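Hono Tapes: data card and readme

Version 2 of the set, the one with the corrected lineups
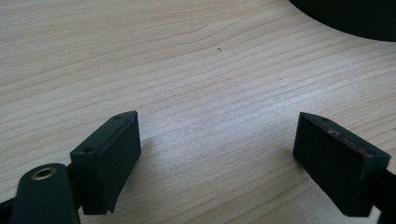
Mpho Mkhize wrote back after the first release to say the lineups were a mess, that you can't list a drummer on a live recording just because he was in the band that year, and would I please go and listen to the things. Fair! So I went and listened to the things, and most of what changed in this version comes out of that one email.

What's in the set

Hono was a small rock scene more than a town, if you ask the people who played in it. Bands formed in garages, swapped bass players, broke up over a van, got back together under the same name with one original member. What survives of it is mostly cassettes. I've put together a catalog of 163 of them, one row per tape, plus a second table for the people playing on each one. No audio is included (see the rights part further down), only the written data.

The two files are tapes.csv and players.csv. They join on tape_id. If you open them in a spreadsheet program, please tell it that tape_id is text, or it will eat the leading zeros and nothing will match up. I have done this to myself more times than I'd like.

Columns in tapes.csv

tape_id: my own number, written on a sticker on the shell
band: the name as it was used at the time, spelling and all
band_key: a cleaned-up name so you can group things
kind: demo, rehearsal, live, radio, or unknown
length_min: nearly always 60 or blank, see below
venue: blank unless it's a live tape
label_text: whatever was handwritten on the card, typed out exactly
generation: master, copy, copy of a copy, or a shrug (coded as x)
notes: me rambling

Columns in players.csv

tape_id: same as above
player_key: a code for the person, no real names in the public version
instrument: guitar, bass, drums, keys, vocals, other
source: ear, card, interview, or guess
sure: yes or no

The source column is the new one and it's the thing I'd ask you to look at first. In version 1 I filled lineups in from a band's known history, so if a guitarist had joined in the spring I put him on everything after that. Terrible idea. Bands here used stand-ins constantly, and at least one group recorded a whole demo with the drummer from the band they shared a practice room with. Now every player row says where I got it. If it says guess, it's a guess, and you should probably drop it before you count anything.

About the length column: 60 is the length of the blank tape, not of the music. I know, I know. I started out typing in the number on the shell and by the time I thought better of it I was most of the way through. Some of these have four songs and then hiss. Some have four songs, hiss, and somebody's little brother doing a weather report. I'd love to replace it with real running times in the next version, but that means sitting through every side to the end.

Band names

The Sorrentino problem deserves its own section. There was a band called Sorrentino, a band called The Sorrentinos, and a later one that went back to Sorrentino with only the singer left over from the first bunch. People there will argue with you all night over which of those are the same band. I've given the first and third the same band_key (sorrentino_a) and the middle one its own (sorrentino_b), going by who was singing. If you'd call it differently, change the key! The band column keeps the name off the card, so nothing gets lost.

Zellinside is easier. One band, one lineup for ages, and then a long quiet stretch with no tapes at all before they turn up again with a keyboard player and much slower songs. I was told they never split, they "just didn't call each other." Same key all the way through.

Gradcombe is a venue and not a band, although there's one tape where the card says only GRADCOMBE in big red capitals, and I had it down as a band in version 1. Fixed. It's a live tape, the band is unknown, and if you recognize a fast song with a chorus that sounds like "leave the porch light," please, please write to me.

Things to be careful with

The tapes came from the people who kept them, and the people who kept them were mostly in the louder bands. The folkier end of things is hardly here. I wouldn't use this to say what share of the scene played what.

Live tapes are mostly Gradcombe, for the boring reason that the sound desk there had a deck plugged into it. Bands who played anywhere else look as if they never left the house.

Vocals are over-counted compared with everything else. I can pick out a voice I know in a few seconds. Bass players, not so much, sorry. A lot of the bass rows are marked sure = no and I'd believe that.

Label text has swearing in it, plus a phone number or two that I've replaced with the word PHONE. Spelling is left alone. "Rehersal" appears in there a lot and you'll want to catch it if you search.

What changed since version 1

Added the source and sure columns. Took out every lineup row that I couldn't tie to a tape, a card, or a conversation. Moved Gradcombe to venue. Merged the duplicate copies of the Zellinside radio session, where the second one started halfway through a song and fooled me. Fixed player_key so the same person doesn't change codes when they change instruments (this one was embarrassing, there was a singer who became three people).

Rights and reuse

Use the tables however you like, just say where you got them and which version. The recordings belong to whoever made them, and in most cases those people haven't agreed among themselves who that is, so please don't ask me for copies. If you played on one of these and want your rows taken out, tell me the tape and I'll do it in the next version.

Corrections

Send the tape_id, what I've got, what it should say, and how you know. "I was there" is a perfectly good answer for the last part, I'll put it in as interview. I try to go through the mail in July when work is slow, so if you write in the fall you may be waiting a while.

Still to do: real running times, the shoebox of unlabeled tapes, and working out whether the x in generation should be split up into can't tell and haven't checked.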